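Gramton Front Room – README

Last updated: 4 Jul 2018

12 shares | 3 comments

What this is

Notes on the contents of one living room in the Gramton house, kept by Salamatu Adjei with corrections from Branislav Hájek, mostly unwelcome. It began in January as a list for the movers and has since grown opinions. Use it if you are looking after the room, moving something in it, or settling an argument about where the good sofa goes.

Scope

Seating, the table and the display cabinet. Rugs have their own file, which is short and angry. The contents of the cabinet are not covered here. Branislav is writing that list and has so far reached the first shelf.

Naming

Each piece gets a plain name. We tried names by maker and gave up when Varkar and Kistley both seemed to have sold us the same footstool. If you find an old label with a number on it, ignore the number.

sofa-long: the three-seater in golden-tan damask with brown scrolls and flowers. The middle back cushion has a scalloped crest, and the others have learned to live with it. Back cushions stay in their order. Someone will swap them to even out the wear, and the pattern will look wrong until someone else swaps them back.
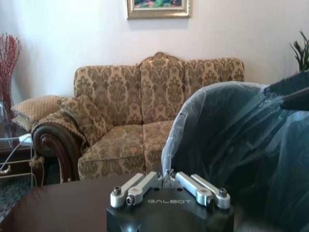
table-dark: dark brown wood, glossy top. Coasters exist. The shine shows every fingerprint, so wipe with a dry cloth and do not use the Olmedo polish, which smells like a dentist's waiting room and takes most of an afternoon to buff out. Lift to move. It does not slide, whatever your uncle says.

cabinet-tall: reddish-brown wood, glass-paneled doors. Family tradition dates it to 1891. Family tradition also dates the toaster to the war, so the field is marked "unverified" and will stay that way until somebody produces a receipt. Empty it before moving it.

wrapped: anything still in its plastic. The wrap stays on until the piece has a final position, a rule made by Salamatu and broken by everyone with a fingernail. Record the position first, then unwrap, then take the plastic out of the house that same day.

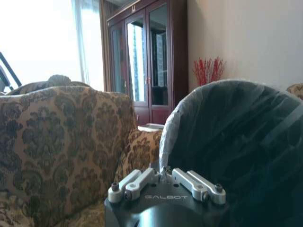
Wrapped piece beside the patterned upholstery, display cabinet behind.

Known problems

- "Left" and "right" mean as seen when facing sofa-long. Entries before version 2 were written by a person sitting on it.
- Fabric color is given as beige, gold or tan depending on who was typing. All three are the same fabric.
- Roughly five entries still say "the nice chair." We disagree about which chair.

Changes

Version 4: cabinet date marked unverified. Polish warning added.
Version 2: directions fixed. Apologies to the movers.

Comments (3)

pru_w: The damask needs a soft brush, with the pattern and never across it. My mother had one like it and nobody was allowed to sit down.

B. Hájek: For the record, the nice chair is the one I said it was.

tomasz88: Is there a list for the dining room – or is that a sore subject?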